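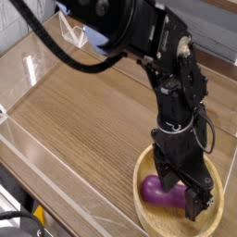
What should a small laboratory compare first when it chooses a gripper for a tabletop robot arm?

The first thing to compare is how each gripper handles the objects the laboratory expects to use, under the same arm, the same controller and the same lighting. Rated force and opening width are useful for ruling out poor matches, but they say little about how a gripper behaves when an object is smooth, rounded or close to a wall.

Choosing Fingers: A Bench Comparison at Magbanua

For most of its history, the automation laboratory at Magbanua bought its grippers in the same order in which it bought its arms. A new arm arrived, the gripper supplied with it was fitted, and the question was considered closed. The practice ended last October, when the laboratory began a formal comparison of three parallel-jaw grippers intended for light tabletop work.

The comparison covered a standard two-finger unit from Drudico, a second unit from Temico with a longer stroke, and the Clasby, a narrow-fingered design developed within the institution. All three were mounted in turn on the same arm and driven by the same controller. Each completed 1000 attempts over a fixed set of tasks, and every attempt was recorded.

The laboratory did not set out to name a winner. Its stated purpose was to give project leaders a sound basis for requesting one gripper over another, and to find out how much of a failed grasp could fairly be charged to the fingers.

The Bowl Task

Of the tasks in the set, the one that drew the most discussion was also the plainest. A toy vegetable is placed in a shallow wooden bowl, and the arm must reach in, close its fingers on the object and lift it clear. The glossy purple piece, shaped much like an eggplant, became the reference object for this task. It is thicker at one end than the other, and its surface offers very little for a hard fingertip to hold.

A rounded object on a flat table can be approached from almost any direction. In a bowl, the rim limits the angle of the wrist, and the curve of the side limits how far the fingers may open on the way down. A gripper with wide fingers may touch the wood before it touches the object. When that happens, the controller registers contact and, depending on its settings, may begin to close too early.

The Drudico unit lifted the object in 509 of the 1000 bowl attempts that made up its share of this part of the study. Most of its failures came at the tapered end, where the fingers closed on a sloping surface and the object slid out as the arm rose. The Temico unit opened wider, an advantage on the open table that became a drawback near the rim. It failed less often through slipping and more often through early contact, and 358 of its attempts were stopped by the controller before the fingers had fully closed.

The Clasby gave the steadiest results inside the bowl. Its narrow fingers reached the floor of the bowl with room to spare, and its failures were spread evenly among the starting positions. On larger objects, however, it was the least satisfactory of the three. Flat boxes turned between its fingertips, and the laboratory does not recommend it for general use.

The Part Played by the Cable

An unexpected portion of the study was given over to wiring. Arms of this size commonly carry a cable along the outside of their links, with a thinner wire running to the wrist. Slack must be left at each joint so that the arm can turn, and the slack forms loops. Early in the comparison, reviewers of the recordings noticed that one wrist rotation was consistently slower to settle than its mirror image. The cause was traced to the wire at the wrist, which was pulling lightly against the turn.

The effect was small. It was nevertheless enough to shift the point of closure on a tapered object, and the attempts already made were set aside and repeated after the wire had been given a longer loop. Laboratories that compare grippers are advised to check the wiring again after every change of tool, as connectors differ in position from one maker to the next.

Cameras and Clear Walls

The work area is bordered by clear acrylic panels. They keep objects within reach of the arm and allow staff to observe from the side. Clear panels also return light to the camera, and a bright streak along an edge can be mistaken by a vision system for the edge of an object.

Two camera positions were tried. The first, mounted on the wrist, gave a close view of the object until the final part of the approach, when the fingers themselves blocked much of what mattered. The second, fixed in place and looking down on the table at an angle, kept the bowl in view throughout but lost sight of the far side of the object as the gripper came down. The laboratory judged the fixed position better for reviewing failures and the wrist position better for guiding the arm. It now favors using both when the controller can accept two streams.

Glossy objects presented a related difficulty. The highlight on a curved plastic surface moves as the lamp moves, and one software version treated the highlight as a separate item. Lowering the lamp corrected the fault without any change to the software.

Controller Settings

The study closed with a shorter series in which the gripper remained the same and only the closing speed and force limit were changed. Using the Drudico unit, staff ran 62 further bowl attempts at a reduced closing speed. Slips at the tapered end became less common, although the series was too short to support a firm figure. The slower setting added time to every grasp, a cost that matters on a production line and matters very little in a teaching laboratory.

This finding has had the greatest practical effect. Requests for new hardware at Magbanua must now include a record of the settings already tried with the existing gripper. Several requests have since been withdrawn by the projects that made them, after a change in speed or in approach angle met the need.

Continuing Work

A second round of tests is planned with softer fingertips fitted to the Drudico and Temico units. The bowl task will be kept in its present form so that results may be set beside those reported in this article. The laboratory also intends to add a deeper bowl and a group of objects with matte surfaces. Task sheets and recording guidelines are available to partner institutions on written request to the automation laboratory.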